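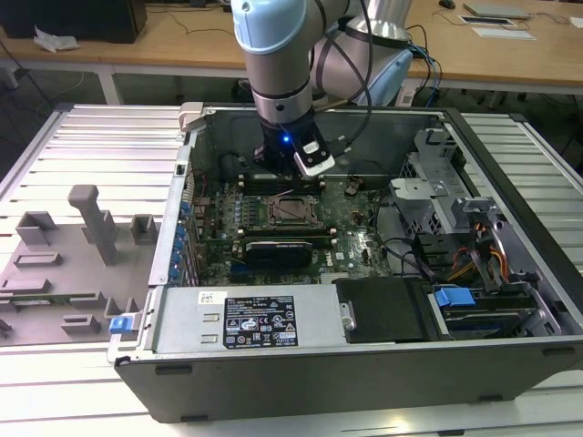

Page last changed: 24/02/2026

Wusis Practice Tower, Dell board, open side

We sell quite a lot of these to schools and repair classes, and we're fond of them! The Wusis is a used desktop tower, sold with its side panel off so that it can lie flat on a bench with everything in reach: the green Dell motherboard, the memory slots, the processor socket with its metal bracket and lever, the graphics card, the drive cage and the power supply. The blue clips and tabs show learners where a hand is meant to go, and they're a nice easy place to begin before anyone gets near the socket.

Every tower is cleaned out at our shop in Osthorpe, and we rate the socket lever for 200 openings (most classes never get close). A processor that has been used for practice may keep a little old paste on its lid, and that does no harm for learning how to seat one. 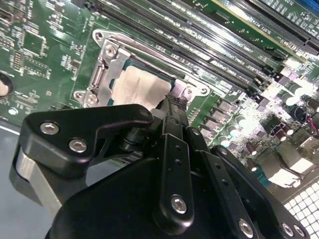
Can I order a processor without the tower?
We sell spare processors in packs of 2, and they ship from Testau along with the cleaning wipes.

If you're setting up a whole room, do write to us first, as we can usually match the towers so that everyone has the same layout in front of them. The warranty is 12 months on the case and the power supply. Small parts aren't covered, I'm afraid, but they're cheap and we keep plenty on the shelf.

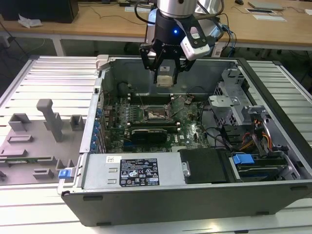
Vasić

A slatted metal bench suits this tower very well, and it's best to leave some free space to the left of the case for a tray or a loose board. The next batch comes in September.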